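Ticket 190: Tracking drops out on toast demos, hand-held gripper
Project: Simedano
Station: breakfast table
Opened by: Firouzeh Tehrani
Assigned to: Adeel Janjua
Status: Resolved, monitoring

Reported fault

Of 300 demos recorded for the toast task, 58 were rejected by the Prendine pose check. The log line is the same each time: "pose lost, segment discarded". The loss falls between the grasp and the insertion into the toaster. Demos of the plate task on the same table pass. Gripper firmware and calibration file unchanged since March.

Checks, Adeel

1. Replayed ten rejected demos. Finger tags are read in all of them, so gripper width is good throughout. Only the camera pose goes.

2. Swapped the hand-held unit for the spare. Same result. Swapped back.

3. Compared feature counts per frame. They fall when the operator tilts up towards the backdrop with the slice held upright. The black cloth gives the tracker very little except the felt letters, and the slice hides part of the table, where most of the usable points are.

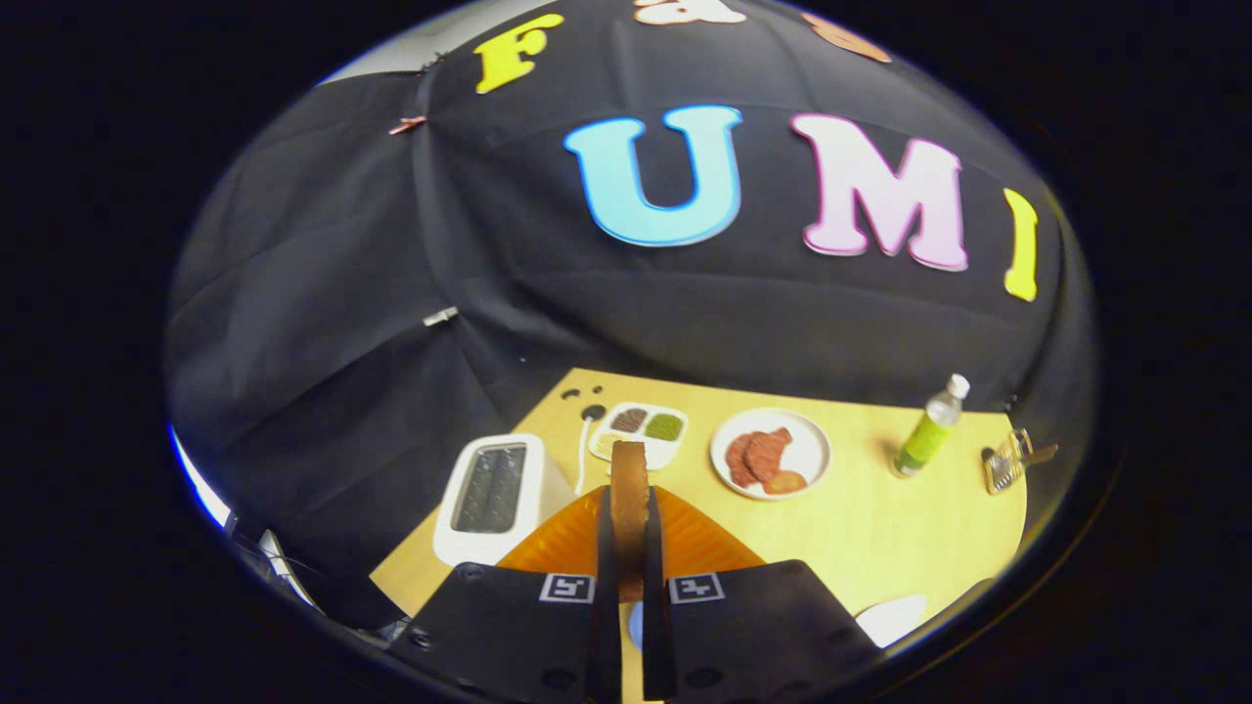
4. Moved the start pose back and lowered the approach so that more of the tabletop stays in view. Recorded 44 new demos. Two rejected, both with a fast wrist turn before the slot.

5. Checked exposure. It was on auto and shifted whenever the bright left side came into view. Locked it at the table value. Feature counts steadier after this.

Comment, Firouzeh

Can we keep the old demos that passed? Jaiswal has already trained on them and I would prefer not to redo the split.

Comment, Adeel

Yes. Poses in the accepted ones are fine, I checked drift against the mapping run. Tag them "auto exposure" in the index so they can be filtered out later. The 58 should stay out. Do not try to interpolate the gap, it lands on the insertion.

Changes made

Exposure lock added to the Adetti recording profile. Operator sheet now says: start low, keep the table in view, turn the wrist slowly before the slot. Mapping run to be repeated whenever the cloth is moved or re-clipped.

Open

Printed pattern for the lower part of the backdrop, with Firouzeh. Ticket stays in monitoring until the next full batch has been through the pose check.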